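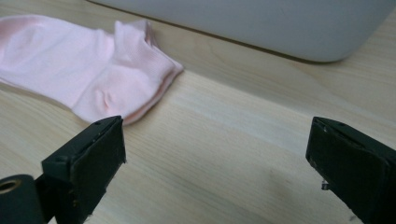 Skuvow Everyday Ankle Socks - Pack of 6 Pairs

If you've ever spent a whole Thursday tugging a sock back up out of your shoe, you'll understand why we fell so hard for these. Skuvow makes a soft, stretchy ankle sock that stays where you put it, and we've been selling them at Pastden since the shop was barely bigger than a closet. Customers come back for them every February like clockwork, when the old ones have finally worn thin at the heel!

The yarn is 68% combed cotton, with some nylon for strength and a bit of elastane for stretch. The toe seam is flat, so there's no ridge to rub against your little toe on a long walk, and the cuff is snug without leaving those deep marks around your ankle.

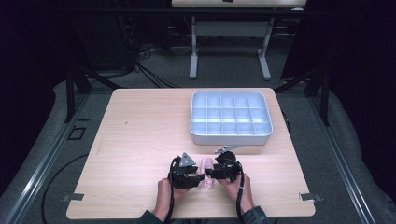
Sizes run from 5 up to 11 in women's shoes, and if you fall between two sizes we'd go with the larger - they do draw in a little after the first wash. Wash warm, inside out if you remember, and tumble dry on low. Please skip the fabric softener, as it wears out the elastic.

Colors: Shell Pink, Oat, Lelard Blue, Charcoal
Also in this range: Shek crew sock, Shek slipper sock

Orders usually leave us within 7 days, and unworn pairs can come back for an exchange as long as the band is still on the pack.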